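Chiến Đinh
1/12/25
Notes from the utensil sorting work, mostly on teleop demos. Long thread. Written down so I stop answering the same email.

Task: utensils lie side by side on a white tabletop, robot picks them up one at a time and hangs or racks them. Two fingers, wrist camera, leader arm for the operator. Policy gets wrist view plus joint state. No overhead camera in this round.

We have 2335 demos as of Friday. The first batch, collected in August, is not in that number. I threw it out. Reasons further down.

Spatulas are the hard part, more than I expected. A thin handle flat on a table gives the fingers very little to close on. You either come down with the tips touching the table or you close on air. Operators learn to touch the table lightly and back off a hair before closing. That small back-off has to be in the demo. If you smooth it out in post, the policy presses down and stalls.

We did smooth it out in post. That was August. Low-pass filter on the leader arm signal, looked beautiful in the plots, trained a policy that leaned on the table until the current limit tripped.

Current rule: log raw, filter nothing, downsample at training time. If a demo is so shaky it needs a filter, delete it and record it again.
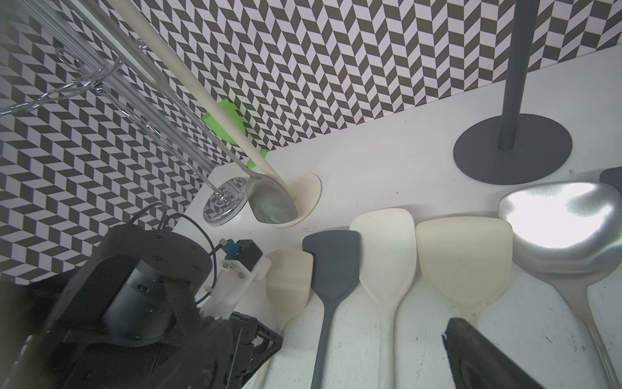
Grasp point matters more than grasp angle. Operators left alone will grab wherever the handle is closest to the fingers. Fine for picking, bad for hanging, where the tool swings and you arrive at the hook with the wrong end. We now ask for a grasp on the upper third of the handle, near the head. Ladles are the exception. The bowl is heavy, so go closer still.

Overlap: when one handle or head sits partly over its neighbor, take the top one first. Sounds obvious. Two of our operators did it consistently and one did it whenever he felt like it, and you could see both habits come out of the policy depending on the seed.

Same color problem. Cream tools on a white table are low contrast and the wrist camera's auto exposure makes it worse near steel. A bright spot in a ladle bowl will pull the whole image down. We locked exposure at the start of each session. Costs you some detail in the dark tools, which I can live with.

Background: the tile pattern behind the table is high contrast and zigzags. I left it in. Betside trains on plain gray and their checkpoint fell apart in our room within a minute. Ours loses a few points on their table but keeps working. One comparison, small sample, make of it what you will.

On kinesthetic teaching (moving the arm by hand) vs. remote. We tried both. By hand you feel contact, so the table touch comes naturally. But your hand and forearm end up in the wrist view and the policy is happy to use them as a cue. Masking helped a little. Remote is slower to learn and cleaner to train on. We use by-hand only to set waypoints near the hooks.

Operator learning curve on the leader arm: roughly 30 demos before the timing settles. We discard those. People dislike hearing this on day one. Tell them anyway.

Failed grasps. Keep the ones where the operator recovers within a few seconds, and don't trim the miss. Drop the ones where a tool leaves the table. With recoveries in the set, the policy retries. Without them it closes on nothing, lifts, and carries nothing to the rack with great confidence.

Episode length got its own argument. Mfaume wants one tool per episode. Dolent's loader assumes the table gets cleared in one go. We record the full clear and cut at each gripper open, then ship both. The cutter is a short script and I'll post it once the paths are no longer hardcoded to my machine.

Things I'd change: finger tips. Ours are angled and stiff. A softer pad on the inner face would forgive a millimeter or so of height error. Brulley sent a set to try and the mounting holes don't match our fingers. Adapter is printing.

Also cable routing at the wrist. Any loop that can catch on a handle eventually catches on a handle. Check it between sessions, and check it at full wrist rotation in both directions, since that's where the slack goes.

Eval numbers later this week. Rack insertion is still the weak step and I don't want to post a pick rate by itself and have it quoted as task success.

Replies are open for the loader format. For hardware questions, send the joint limits of your arm first.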